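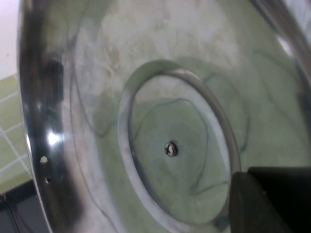 Photo: Parnelell Neighbors Board / member upload

Parnelell Neighbors Board > Health and Safety > Boil water notice, east side

gravelpit_dad
Posted 5 April 2019
Anyone else get the robocall? Boil water for everybody east of Route 648. Said total coliform in a routine sample and then hung up on me halfway thru the callback number. Water looks fine, smells fine. We've been drinking it all morning. Two kids, one with a cough already. What do I do, just wait?

mrs_tansy
Got it too. Notice is on the Jurkwood Water site but you have to scroll way down, under the hydrant flushing schedule. 4,000 customers. Rolling boil one full minute, let it cool, covered container. Drinking, ice, brushing teeth, washing produce, baby formula. Dump the ice you already have.

kettleblack
Total coliform isn't E. coli. People hear coliform and run to the store and clean out the shelves. It's an indicator. Could be a dirty sample tap. I'll keep drinking mine thanks

mrs_tansy
Your call. I have a husband on chemo so no.

kettleblack
Fair. Sorry. Didn't mean him.

lowtide77
Does the fridge filter count? We have the Zorum one under the sink too, paid $300 for it last October, guy said it takes out everything

parnelell_rn
Fridge filter, no. Those are for taste and chlorine mostly. The under sink one, look at the box or the manual and see if it's rated for bacteria. If it doesn't say so, assume no and boil. And change the cartridge when the notice is over.

lowtide77
Box is long gone. Manual says "improves clarity". ok boiling

gravelpit_dad
So about the kids. They already had cereal and a glass each, and I made the baby's bottle at six am before the call

parnelell_rn
I'm a nurse, not your nurse, but: most people who drink it never get sick. Watch for diarrhea, cramps, vomiting, fever. How old is the baby? For a little one I'd call the pediatrician today and just tell them. Blood in the stool or no wet diapers for 6 hours, call right then, don't wait for the office to open. Same for anyone older or on immune stuff.

gravelpit_dad
7 months. Calling now

kettleblack
See this is what I mean. Whole town in a panic over one sample.

oldmill_resident
One sample that we know of. Owino had the same thing, "routine sample", and it was a cracked line under the feed store and people were sick for two weeks. My sister in law lost ten pounds. Jurkwood buys from the same wells now so excuse me if I boil.

kettleblack
Owino was a pressure loss. Different thing. Did anybody here lose pressure?

oldmill_resident
Yes. Night before last, Birch St, down to a trickle for an hour. Called it in and got voicemail.

kettleblack
ok that I didn't know. That changes it some

mrs_tansy
We were low too, thought it was the washer.

fernandfig
dumb question, dishes?? have a sink full. Dishwasher ok or no

parnelell_rn
Not dumb. Dishwasher is ok if it has a sanitize cycle or gets to 150 on the final rinse. By hand: wash and rinse like normal, then soak a minute in a teaspoon of plain unscented bleach per gallon of warm water, air dry completly. Showers fine, don't swallow. Sponge bath for babies.

fernandfig
thx. and coffee maker

parnelell_rn
Doesn't boil long enough. Boil first then pour it in.

backporch_lou
Tip from somebody who did this for nine days one winter. Biggest pot you own, lid on, do it at night, it's cool by breakfast. Lid on while it cools too, don't dip a used cup in it. Tastes flat, pour it back and forth between two clean jugs. Pinch of salt if it really bugs you

lowtide77
what about the dog

backporch_lou
I gave mine the boiled. Vet said to.

kettleblack
Dog drinks out of the ditch

lowtide77
mine doesnt!!

mrs_tansy
Called Jurkwood again, got a human. They flushed the line this afternoon and resampled. Need two clean rounds a day apart before they lift it. She said they'll call everybody, I said your call cut off, she said she'd "pass that along". They're also handing out bottled at the fire hall til it runs out, bring a bill with your address.

oldmill_resident
Was just there. Line is out to the road, moving ok. One case per house.

gravelpit_dad
Pediatrician says watch him, keep up the bottles with boiled or bottled, call back if anything. He's fine so far, chewing on the remote. Thanks all. If somebody is going to the fire hall and can grab ours I'm on Alder, can't leave with three in the house

oldmill_resident
They need your bill. Leave it in the mailbox, I'll swing by and go back thru the line

kettleblack
I've got a truck, I'll take anybody else's on Alder or Birch. PM me before 5

mrs_tansy
Will post when the first result is in. Keep boiling til then.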